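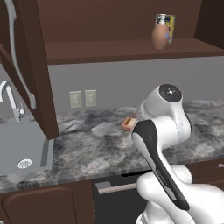
# Speaker notes: rules for simulated kitchen tasks

2020-07-04. Talk slot is 20 minutes plus questions. Slides are with Morfudd Mathias. Notes in brackets are for me.

## Opening

Thanks to Flovari for the room. I work on test rules for arm manipulation at Skelteck. Today is about what we ask people to write down before they report a result from a simulated kitchen, and how we check it.

The rules started in April as two pages. They're longer now. I'll go through the parts people argue with.

[Don't read the slide. Leave it up while people sit down.]

## Rule 1: State the start pose

Every run has to log the joint positions at the first step. "Home position" isn't enough. Two teams using the same arm model had different home positions, and one of them began much closer to the counter. Their success rates couldn't be compared and we lost a week finding out why.

If the start pose is randomized, give the range and the seed.

## Rule 2: State what's open

Cabinet doors, drawers, appliance doors. Write down the angle of each one at reset. An open door is an obstacle, and it also changes what a fixed camera can see. Some people treat doors as decoration and leave them out of the collision settings. If the arm can pass through a door without a contact being recorded, the run doesn't count.

Beathag Urquhart wrote the checker for this. It compares the reset file against the report and flags any hinge that doesn't match.

[If asked: yes, the checker also does sliding drawers. No, it doesn't do faucet levers yet.]

## Rule 3: Define success before the first run

For a pick task, we use this wording:

> The object is clear of the surface and held for 2 seconds, with no contact between the arm and any fixed part of the kitchen during the lift.

You can use a different definition, but it has to be in the report and it has to be dated before the runs. Small objects on a counter are where this matters most. A gripper can push a box along the stone, tip it against the wall and come up with it by luck. Decide early whether that passes.

Touching isn't grasping. We've had reports that scored contact as a pick.

## Rule 4: Run count

100 runs per task, all reported. If the simulator crashes, log it as a crash and list it separately. Don't rerun it quietly.

Cledwyn Kneath will probably say 100 is too many for long tasks. He has a point for anything with several stages. The rule allows a lower count if the report says so on the first page.

## Rule 5: Clearance and speed

In simulation nothing gets damaged, so people let the arm move as fast as the controller allows. Then the same policy goes to hardware and has to be slowed down, and it behaves differently.

- Use the speed limit you would use on the real arm.
- Log the smallest distance to walls, shelves and cabinet fronts.
- Stop the run on hard contact. Don't let the arm scrape along and recover.
- Check the elbow and forearm as well as the gripper. Most of our unlogged contacts were above the wrist.

[Slow down here. This is the part the Marinho people asked for.]

## Rule 6: Keep the scene files

Save the full scene with textures, object masses and friction values. Counter friction has been the most common missing value. Polished stone and rough wood shouldn't share a default, and in several scene packs they do.

Objects on shelves count too, even if the task never touches them. They're part of what the camera sees and part of what the arm can knock over.

## What changed in this version

Item 21 is new and covers camera placement. Ketsara Bunnag drafted it after the Flater comparison. The arm often blocks a large part of the counter from a side view, so the report must now say whether the target was visible to the policy at each step.

Item 20 was reworded. Same meaning, fewer words.

## Questions I expect

**Does this apply to mobile bases?** Partly. Rules 1 to 4 do. Rhydian Harries is working on the rest.

**Can we submit older results?** Yes, if the logs exist. Mark them as older.

**Who checks the reports?** Beathag and I do, and we swap so that neither of us checks our own group's work.

[Leave the contact slide up. Comments on the draft go to Morfudd.]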